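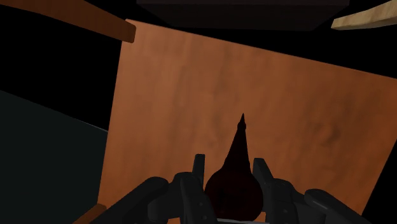
FOR IMMEDIATE RELEASE

Old family tables get a second go as Zondimo opens its repair bench to the public

HOBART, Tasmania, June 15, 2020 – Furniture workshop Zondimo will begin taking in tired, scratched and wobbly wooden tables from households across southern Tasmania, whoever made them and however long they've been sitting in the shed. The new service is called Second Sitting, and bookings are open now.

Until this winter, Zondimo only repaired tables it had built itself. That changed in March, when people were suddenly doing everything at home and the workshop phone started ringing about tables that had come from somewhere else entirely: a grandmother's kitchen, a garage sale in Huonville, a school that closed years ago. Kids were doing maths on them, parents were taking work calls at them, and all the old faults were showing up at once. The workshop said yes to a handful as a trial, then a few more, and by the end of autumn 80 tables had come through the door. Every one of them has gone home again.

"We thought we'd get a few coffee tables and maybe a desk," the Zondimo workshop team said. "What we got was one big extension table after another, some of them with pencil sums still on the underside. We've loved it. You learn such a lot from taking apart something another maker put together with care, and you learn even more from the ones that were put together in a hurry!"

How it works

Owners send in a few snaps of the table and a short note about what's bothering them, whether it's a leg that has never sat flat, a split along a join or a ring left by a hot teapot. The workshop replies with a fixed price. If the job isn't worth doing, they'll say so, and they'll usually suggest something the owner can try at home first.

Most tables spend 2 weeks in the workshop. The first few days are given over to rest, because timber that has lived next to a wood heater needs time to settle before anybody starts gluing it. Joints are then cleaned out and reglued, loose boards are brought back into line, and the top is scraped by hand where the old finish has gone sticky or cloudy. Sanding is kept to a minimum. A lot of older tables have already been sanded more than is good for them, and veneer in particular doesn't leave much room for enthusiasm.

Where new timber is needed, it comes from the Golestani yard in the Derwent Valley, which keeps short lengths and odd boards that bigger buyers pass over. The yard's racks have turned out to be a gold mine for this kind of work. A replacement board for a table built in the sixties has to look right beside its neighbours, and that means hunting for colour and grain together. The workshop has been known to spend a whole morning on one plank.

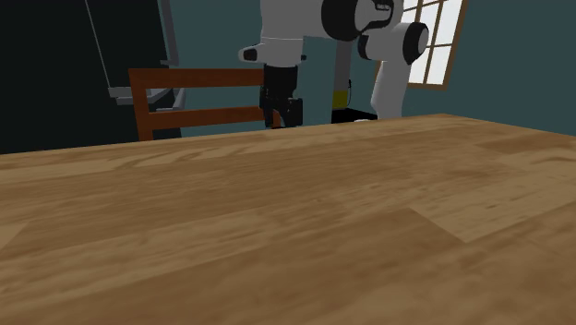
Tops are finished in Avach, a plant-based hardwax oil the workshop has used on its own Skandska dining range for years. It goes on thin, it can be patched in one spot without redoing the whole surface, and it leaves the grain looking like grain. Owners who prefer a shinier finish can ask for a varnish, and anyone who wants to keep the marks from forty birthday parties can ask for those to be left well alone. Plenty do.

Looking after a wooden table at home

Every table goes home with a printed care sheet, and the workshop is happy for it to be passed around. The short version goes like this. Wipe with a cloth that's been well wrung out, then dry with another. Skip the spray polishes, as many of them leave a film that gets in the way of oil later on. Put something under hot dishes. Move the fruit bowl now and then so the colour changes evenly in the sun. If you have an extension leaf living in a cupboard, bring it out for a week each season, otherwise it will end up a different shade from the rest of the table and you'll notice it every Christmas.

For white heat marks, try a little patience before anything stronger. Many fade by themselves over several days. Black marks are usually iron and water meeting the tannin in the timber, and those are best left to someone who has treated them before.

Evening classes

Zondimo will also run small evening classes in table care, with space for 16 people across the first round. Classes cover regluing a loose joint, scraping and oiling a small top, and working out what kind of finish is on a piece before you put anything new over it. Tools and practice boards are supplied. People are welcome to bring a drawer, a stool or anything else that fits under one arm.

Prices and pick-up

Repairs start at a modest bench fee for a single loose joint. A full restoration of a six-seat dining table comes in at roughly $900, including pick-up and return anywhere between Kingston and New Norfolk. Owners further out can drop tables at the workshop by appointment, and contact-free handover is available for everyone.

Bookings for Second Sitting and the evening classes can be made through the Zondimo website or by phoning the workshop during opening hours.

About Zondimo

Zondimo is a Hobart furniture workshop making dining tables, benches and desks to order, including the Skandska range. It sells directly to households and small businesses across Tasmania.

Media enquiries: Zondimo workshop office, Hobart. Workshop visits can be arranged on request.

ENDS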